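How I Use a Folding Table to Get More Counter Space in a Small Kitchen

My kitchen has one real stretch of counter. One! It's the gray marbled kind that looks lovely for the ten minutes after you wipe it, and then the carrots come out, and the oil, and a bowl, and suddenly I'm chopping on a patch the size of a paperback. I put up with that for two winters before I dragged the folding table in from the hall closet, and now it's up almost every evening.

I've had a few messages about how I do it without tripping over the thing, so I'm writing the whole routine down.

What you need

A light folding table, narrow enough that you can still get past it with the oven door open. Mine is light blue. I also use a couple of plastic bowls that match, a mug, whatever flatware you're eating with, and a damp cloth. If your floor is tile like mine, get felt or rubber pads for the legs too. I bought the Tavov ones, 2 to a card, so you need two cards for a four-legged table (ask me how many trips to the store that took).

Step 1: Measure the gap before you unfold anything

Stand in the kitchen with the fridge open, then the oven open, and see what floor you have left. I taped out a rectangle with masking tape and lived with it for 7 days before I decided. I hit my hip on the imaginary corner twice and moved the tape over. Much cheaper than buying the wrong table!

Step 2: Set it up beside the counter

I like mine close enough to the counter that I can turn and put something down without taking a step. Unfold the legs, push each one until it clicks, then lean on the top with both hands. If it rocks, turn the table around before you start shoving cardboard under a leg. My tiles aren't perfectly even and half the time a turn fixes it.

Step 3: Decide which side does what

The counter is for prep and the table is for eating and for things that are ready. Raw vegetables, the oil bottle, peelings and anything with a lid still on it stay on the counter. Bowls, mugs and flatware go on the table.

It's a loose rule and I break it all the time. The far edge of the table always ends up as a parking spot for odds and ends, and I've stopped fighting that. I just keep the near half clear enough for a bowl and my elbows.

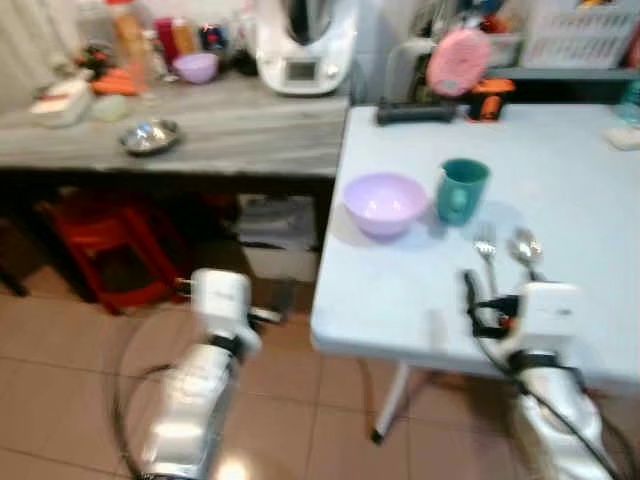
Having two of the same bowl helps more than I expected. One stays on the counter to catch chopped stuff, the other goes straight to the table for serving, and I don't have to stop and wash up in the middle of cooking. Mine are lavender plastic and weigh nothing, so carrying one in each hand is no trouble.

Step 4: Lay the place setting before you cook

This sounds fussy for a weeknight, I know. But if the bowl, mug, fork and spoon are already down, you can't use that spot for a cutting board, and dinner has somewhere to land. I put the bowl to the left, the mug beside it, and the fork and spoon next to each other with the handles toward me. No placemat – they slide around on this table and I got tired of it.

Step 5: Put the baskets up high

Anything that would wander onto the table needs a home off the table. I keep a white plastic basket on the shelf for that. Tea towels, bag clips, the charger, the mail I'm pretending not to have. When it's full I empty it, usually while the pasta water is heating.

Step 6: Pack it away

Clear the table first (yes, all of it, I once folded mine with a teaspoon on top and found it behind the fridge in January). Wipe it, let it dry, fold the legs in and stand it on its long side. Check the hinges now and then for crumbs. A dry toothbrush gets them out.

A few extras

Don't put anything really heavy on a folding table. My stand mixer stays on the counter, no exceptions.

If you're shopping for one, I looked at an Okell that was a bit deeper and a Xenos with a nicer top, and both would have blocked my drawers. Check the folded depth as well as the open size, it's usually in the small print.

Hot pans go on the stove or on a trivet. I have one faint ring on mine already and I'd like to keep it at one.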